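Section 4. Setting up the block-on-scale task

By the time you reach this section you should have the arm bolted down, the gripper calibrated and the Salance recorder talking to both cameras. If any of those is still giving you trouble, please go back to Section 2 and sort it out first, as everything below depends on them, and it is a good deal nicer to find a bad network cable now than halfway through an evening of recording.

The task itself sounds almost too simple to need a manual. The arm picks up a small wooden block, carries it to a kitchen scale, sets it on the platform and lets go. We chose it for the Fonisska study because it asks the policy for a gentle release at a known height, and because the scale gives you a number that doesn't care how good the video looked.

4.1 Laying out the work surface

1. Spread the dark marble-pattern sheet over the slatted table and smooth it toward the edges with your forearm. Small creases are fine. A fold under the scale is a problem, so take your time there.

2. Put the scale on the sheet within easy reach of the arm, and check that all its feet touch. Switch it on and let it settle to zero.

3. Set one block on the sheet near the scale. Keep a spare on the bare slats, well out of the arm's path.

4. Tuck the loose cables along the arm under the black straps, then move the wrist by hand through its full range and watch that nothing pulls tight.

Caution: Keep your hands off the table whenever the arm is enabled, even if it has been sitting still for a while. The policy can pause for several seconds and then start again without any warning.

4.2 Checking the views

Bring the arm to its start pose and look at each camera in the Salance preview window. The block and the place where it is to be set down should both be easy to find. The glossy sheet throws back a lot of light, and we left it that way on purpose, so please don't swap it for a matte one if you want to compare your results with ours.

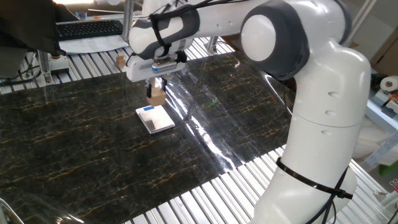
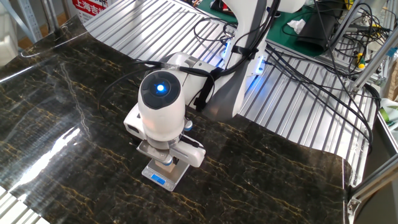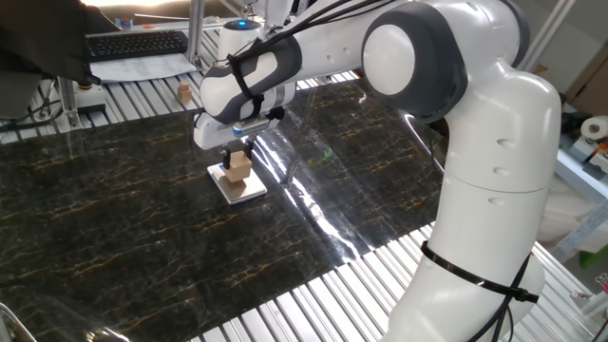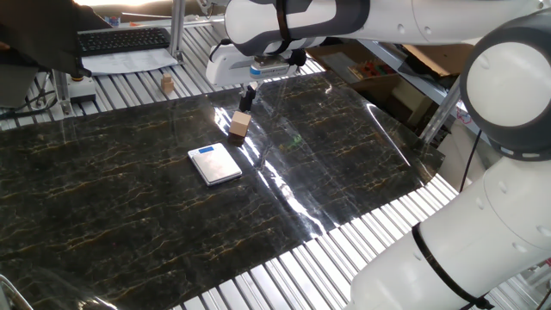 Once you are happy with the views, leave the cameras alone for the rest of the session. Malte Kröger once nudged a tripod on a Tuesday morning and we spent the whole afternoon wondering why the policy had suddenly become so shy – so do put tape marks on the floor.

4.3 Recording and testing

5. Record your demonstrations by teleoperation. Our full set has 3,000, but you can get a working policy with far fewer, and I'd suggest training an early one just to catch mistakes.

6. Move the block a little between demonstrations, and turn it now and then. It's tempting to put it back in the same spot every time!

7. Train with the Flaneo settings file that came with your copy. Leave the release threshold at its default for the first run.

8. Test with 97 trials. Count a trial as a success only if the block is resting on the scale, the gripper has let go, and the reading has held steady for 2 seconds.

Note: With the default settings our own policy succeeded in about 87 percent of trials. Most of the failures were late releases, where the fingers opened and then brushed the block on the way up. Hildegard Schwerdtfeger found that raising the wrist straight up before any sideways motion helped a great deal, and her change is in the file marked Jin. Try it after your first full test, and keep both sets of logs so you can compare them side by side.

If your success rate comes out much lower than ours, check the scale first. Many models switch themselves off after a few idle minutes, and a blank display gets logged as a failure.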